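Tue 6 January

Back in the workshop after the break, and the first thing on the pile is the Murnby honor boards. For anyone who wasn't here in December: the Murnby footy club folded into Rornthorpe years ago, the old clubrooms are being sold, and the league wants the premiership boards cleaned up and rehung at the Rornthorpe ground. There are 9 of them. I did two before Christmas and they came up nicely, so I'm feeling pretty good about the rest (famous last words, I know).

Board 3, best and fairest

This one is the worst so far. The gold leaf lettering is fine down to the war years and then somebody switched to gold paint, cheap gold paint, and it's gone the color of mustard. I tested a corner with a damp swab and the varnish underneath is sound. The paint isn't. Two of the names smudged the moment I touched them, so I stopped right there and photographed every line before going any further. Please don't wipe this board, even if it looks dusty!

There's also a gap in the list. No winner for three seasons in a row, then it picks up again with the lettering a bit smaller, like the signwriter was told to save room. I want to know if the club went into recess or if they just never paid the signwriter. The old Rornthorpe paper might have the vote counts.

Spelling

I went through the season booklets in the Tsakiris box over lunch. That's the carton that came from the family's shop, where the team sheets used to get pinned up on Thursdays. So many booklets! And they don't agree with the boards. The captain on board 2 has one L in his surname on the board and two in every booklet I opened. I've left it alone for now. My own feeling is that we keep what's on the board and put a note in the file, but I'd like to hear what the rest of you think before I get to the next one, which has the same family on it four times.

The booklets also give crowd figures for some of the finals. 700 through the gate for a grand final against Sanulby, which is a lot for a town that had one street of houses and a silo. The semi the week before only got 100, and the write-up blames the rain. 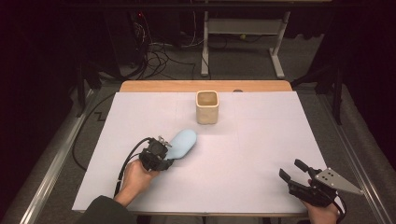
Sanulby pennant

This came in the same carton, folded in quarters, poor thing. It's wool felt, maroon, with the year stitched on in white, and it must have been swapped or pinched after that grand final because it has no business being in a Murnby box. I've got it lying flat between tissue with light weights on the creases. I'll leave it a week and then look again. Moth damage along the hoist edge, old, no live ones that I could find, but I've bagged it and it can go in the freezer once it's flat.

I'm inclined to ask Sanulby if they want it back. They're still playing, and they've got a proper cabinet now.

Supplies and odds and ends

We're nearly out of swabs, and I opened the last bag of tissue this afternoon. I've put 100 swab sticks on the order, plus a new tin of the matte varnish — the old one has a skin on it and I don't trust it. The small gilder's knife is missing again. If it's in your drawer, no questions asked, just put it back on the hook.

Board 4 is against the wall by the sink. It's heavier than it looks and one of the hanging plates is loose, so lift from the bottom.

Tomorrow I'll start the dry clean on 4, then ring the paper about those three missing seasons. Still need to measure the wall at Rornthorpe too. I've got the length written down but not the height to the beam.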